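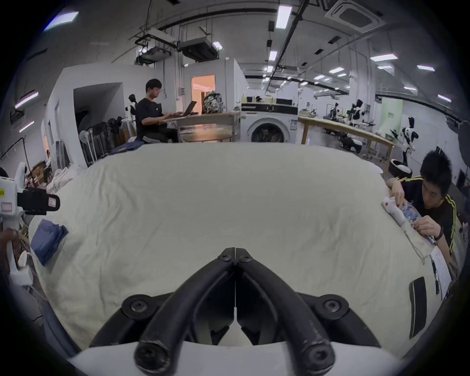

Laundry still a hard job for robots

Apr 20, 2020

Folding the washing remains one of the hardest household chores to hand to a machine, according to a report released by Odden, a home robotics consultancy.

The firm looked at household and shop-floor jobs being tried by developers, including Wurkow and Skoda Nedeljković, and sorted them by how often a machine could finish without help. Moving boxed goods from shelf to bench came out well. Cloth did not. In trials held in February, the best system folded a hand towel correctly 3 times in 4, and took more than 2 minutes each time. Fitted sheets were left out of the scoring.

Fabric changes shape whenever it is touched, the report says, and a dark cloth lying on a pale sheet is far easier for a machine to pick out than white on white. Small items with strings or loose packaging also caused trouble.

Much of the current work relies on people doing the chore by hand with gripper tools, so that software can learn from the movements. Odden says 100 hours of this kind of practice helped with towels — but did little for shirts.

The firm plans to repeat the trials next year, with dishes and shelf stocking added.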